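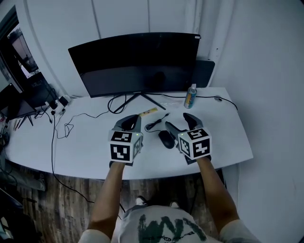

Desk inspections at the Clundport office are done one workstation at a time, with the person who sits there present if they can be. Please write a comment against every line, even where the answer is yes. The first desk on the list is the white one with the curved edge, and most of the comments on it concern cables: a tangle of black ones loops over the left side and hangs down over the front edge to the floor. The form is the same one we used in October, with two lines added on drinks and chargers.

**Site:** Clundport, first floor, room 11
**Inspected by:** Issa Hattar
**Date:** Feb 6, 2020

## Cables and power

- [ ] **Cables kept off the front edge of the desk.** No. The loops on the left need to come back over the desk and go down behind it. Anyone pushing a chair in could catch them with a foot or a castor. Cable ties are in the stationery cupboard.
- [x] **Power strip within reach and not covered.** Yes. White strip, back left corner, one black adapter plugged in. I would still like it fixed to the underside of the desk when the fitter is next in.
- [ ] **No loose ends left out.** No. Black cable along the back, running towards the right, with a small plug near the end of it. Find out what it belongs to. If it has no owner, put it in the spares box.
- [ ] **Electrical test label in date.** Not checked. Lorkent hold the test records and I have asked for a copy.

## Screen and mouse

- [x] **Main monitor on its own stand, feet flat on the desk.** Yes. Curved widescreen on a V-shaped stand, no complaint.
- [x] **Second monitor on a proper stand.** Yes, at the far left.
- [ ] **Mouse cable free to move.** Partly. It is coiled up and could do with straightening out.
- [ ] **Screen height suits the user.** To be done with the user sitting normally. Allow 15 minutes for this, as the Cultia chairs take some adjusting.

## Drinks and rubbish

- [ ] **Drinks in a lidded cup.** No. Drinks can standing to the right of the monitor stand. Cans are allowed in the kitchen and the break area only - this was in the October note as well.
- [ ] **Packaging cleared away.** No. Clear plastic bag lying flat near the can. Bin it or put it in a drawer.
- [ ] **Small items put away at the end of the day.** Ruler or similar yellow strip, and a few bits at the left end. Low priority.

## Actions

1. Reroute the cables on the left. User and Issa, within 3 working days.
2. Trace the cable at the back. Issa.
3. Clear the can and the bag. User, same day.
4. Chase Lorkent for the test records. Issa.

Second visit to be booked inside 30 days. If the cables are still over the front edge then, the desk goes on the Hattar list for a tray to be fitted.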